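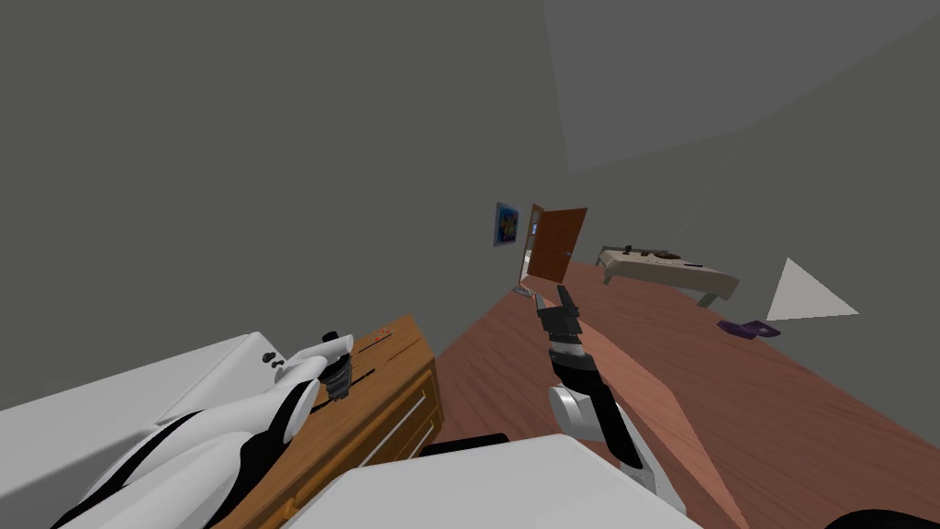 By Jouko Halonen | Model and Trade News | 4 min read

Owners of older Teuber locomotives will be able to order spare parts again from July. Clulota, the mail order firm that already looks after wheelsets and couplings for several discontinued ranges, has bought the remaining Teuber stock along with the moulds and drawings that go with it. The sale covers spares only. The Teuber name for complete models stays with the family, and there are no plans to put any of the locomotives back into production.

The stock had been in storage since the Teuber workshop closed. A small amount of it reached swap meets over the years, mostly motor brushes and traction tyres, but the bulk was never sorted. Clulota has now been through the boxes and made a list of 542 separate parts. That list will go on its website when ordering opens, and a printed copy can be had by post.

Bernd Kröger, who handles spares at Clulota, told me that the condition varies a good deal. Metal parts have kept well. Turned axles, brass bearings and handrail knobs were packed in oiled paper and can be fitted as they are. Rubber has done badly, as most of us would expect, and all of the old traction tyres have been thrown out. New ones are being made to the original sizes.

"People ask about gears first," he said. "We have plenty for the tank engines and hardly any for the railcar."

The railcar is the well-known weak spot. Its intermediate gear was pressed on to a plain steel shaft, and after enough years the plastic splits along one tooth. You will know it by a regular click at low speed, followed by a railcar that hums and goes nowhere. Many of us have glued the gear or swapped in something close from another maker. Clulota intends to have the gear made again in a different plastic, but no delivery date has been set and Kröger would not be drawn on a price. If you have a working railcar, I would run it gently for now.

The largest single item on the list is the chassis block for the Gundano goods engine, catalogue number 899. This was the engine sold with the Gundano branch line set, in dark green with a yellow cab number, and it turns up second hand more often than anything else Teuber made. Early examples suffer from swelling in the cast block. The body starts to lift at the cab end, the wheels bind, and by then the casting cannot be saved. A replacement block has been almost impossible to find. Clulota has unused later castings, which are a sound alloy, and will sell them either bare or with bearings fitted.

If you plan to change a block, take the following into account. The later casting is slightly narrower at the front, so the early brake rigging will need a thin washer on each side. The screw that holds the motor clip also changed, and it is worth ordering it at the same time as the block. Wiring is the same on both. Do not force the body back over the new block if it will not drop on by its own weight, as the old body may have been spread by the swollen casting and will crack at the corners. Warm water and a little patience will usually bring the sides back in.

Bodies are a shorter story. There are painted bodies for the Gundano engine and the shunter, nearly all of them in the later black. There are no coach bodies of any kind. Window inserts are available for the four-wheeled coaches, along with roof vents, buffers and the small bag of lamps that was always missing from second-hand sets. Decals have yellowed and will not be sold, though the artwork survives and may be printed again if enough people ask.

Orders will be limited at first to 2 of any one part for each customer. Kröger says this is to stop the scarcer items from going straight to resellers, and it will be lifted part by part as new batches arrive. Clubs that repair stock for members can apply for a higher limit by writing to the firm on headed paper. Postage is charged at cost.

Part numbers are those printed in the original Teuber service sheets. If you no longer have the sheet for your model, the library at the Parkeo museum holds a nearly full run and will copy a page on request. Please send them the catalogue number from the underside of the model and say whether the motor is the open or the enclosed type, as the sheets are filed separately. The library is still looking for the sheet for the early shunter with the single headlamp. If any reader has one, a clear scan would be welcome.

I have ordered from Clulota before, for couplings, and had no trouble. My own Gundano engine has been in its box with a bent cab since I bought it, so I will be in the queue with everybody else, and I will report on how the new block fits in a later issue.

Last updated: July, 9.40 am

Comments (4)

greenbanktank
Good news about the blocks. Mine went at the cab end exactly as described. Does anyone know if the later casting takes the enclosed motor?

Jouko Halonen
It does, but you need the shorter clip. It has its own number on the service sheet.

P. from the loft
I bought a railcar gear from another range and opened the hole out with a reamer. Runs fine but noisy. Would still buy the proper one.

oldbranchline
Shame about the coach bodies. I only need one end.

Recent items

Cleaning wheels without taking the engine apart
Swap meet dates for the summer
Readers' layouts: a harbour terminus on two shelves
Which oil for which gearbox
Parkeo museum library: new opening hours
Letters: card buildings and damp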